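Caring for Fantasy Paperbacks and Hardcovers at Home

Gillgate Library Information Sheets
Revised Dec 17, 2020

Readers of fantasy tend to keep their books. A trilogy becomes a ten-volume series, the series acquires a prequel, and the whole is read again before each new installment. The books are also large. A paperback fantasy novel of 300 pages is a short one, and the longer titles place a strain on glue and covers that the binding was not always designed to bear. The following advice has been prepared by the Gillgate Library for patrons who maintain a collection of fantasy fiction at home. Most of it applies equally to other fiction.

Opening a new book

A thick paperback should not be opened for the first time at the middle. Stand the book on its spine on a table, lower the front cover, then the back cover, and press each lightly along the inner edge. Continue with a few pages from the front and a few from the back in turn until the center is reached. The procedure takes a few minutes and greatly reduces the white creases that form along the spine. Hardcovers benefit from the same treatment.

Do not fold a paperback back on itself while reading. Do not leave it open and face down on the arm of a chair.

Shelving a long series

Books should stand upright, with enough support on either side that they do not lean. A volume should slide out without dragging its neighbors along. If it must be pulled by the top of the spine, the shelf is too full. Push the books on either side back slightly and grip the wanted volume by the middle.

Very heavy hardcovers may be laid flat, in stacks of no more than three. Collector's editions with slipcases should be kept upright in the slipcase, and the slipcase should be tilted gently to release the book. Shaking it will scuff the cloth.

Where a series was issued in more than one trim size, shelve the tall volumes together if reading order is not important to the household. A short book between two tall ones gives them little support, and the tall covers will bow inward over time. Those who prefer strict reading order may place a piece of acid-free board, cut to the height of the taller books, beside the short one.

Leave a small gap between the back of the shelf and an outside wall. Keep shelves away from radiators, and out of direct sun. Red and purple spines fade first.

Maps and fold-outs

Fantasy novels often include a map, and the map is often the first part of the book to fail. Endpaper maps wear at the hinge, where the cover meets the first page. Support the cover with one hand when consulting the map. Do not let it fall open under its own weight.

Fold-out maps should be opened and closed only along the original folds. If a fold has begun to split, repair it on the back with Japanese tissue and wheat starch paste, or with an archival document repair tape. Household tape should not be used on any part of a book. It yellows, the adhesive spreads into the paper, and removal usually takes the printing with it.

Readers who refer to a map constantly may wish to make a photocopy for personal use and keep it as a bookmark. A single sheet does no harm. Thicker items, including pens, folded letters and pressed flowers, should be removed before the book is shelved.

Older mass-market paperbacks

Many patrons own fantasy paperbacks printed on inexpensive paper. The Sodus branch holds a 1987 printing of an anthology of quest stories, 113 pages in length, which remains in lending condition although the paper has browned at the edges. Browning of this kind cannot be reversed. It can be slowed by keeping the book cool, dark and moderately dry.

Clean the outside of the book with a soft, dry brush, working away from the spine. Grime on a coated cover may be wiped with a barely damp cloth and dried at once. Uncoated covers should not be wetted. Pencil marks may be removed with a white vinyl eraser, using short strokes in one direction.

For a musty smell, stand the book slightly open in a large lidded container, above an open dish of baking soda. The book must not touch the powder. Check it after 7 days and repeat if needed.

Loose pages

A single loose page may be tipped in with a thin line of PVA adhesive along its inner edge. Apply the adhesive with a fine brush, align the page, close the book between sheets of waxed paper, and leave it under a weight overnight. When several pages have come away together, the spine glue has failed and the book should be rebacked. Tie the book with flat cotton tape until this can be done. Rubber bands cut into covers.

Signed copies and first printings should not be repaired at home.

Further help

The repair desk at the Fraser branch accepts inquiries about damaged books and can advise on whether repair is worthwhile. The Pleltulham branch lends book cradles and bone folders for periods of up to 7 days. A session on simple paper repairs is offered each September, and registration is through any branch. The library does not repair privately owned books.

Related sheets in this series: Covering Dust Jackets; Storing Comics and Magazines; Oiling and Cleaning Wooden Boards.
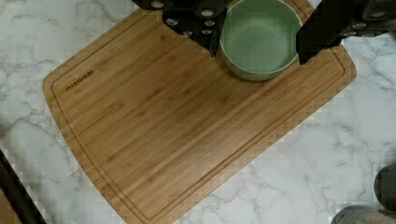 Bamboo cutting board with juice groove.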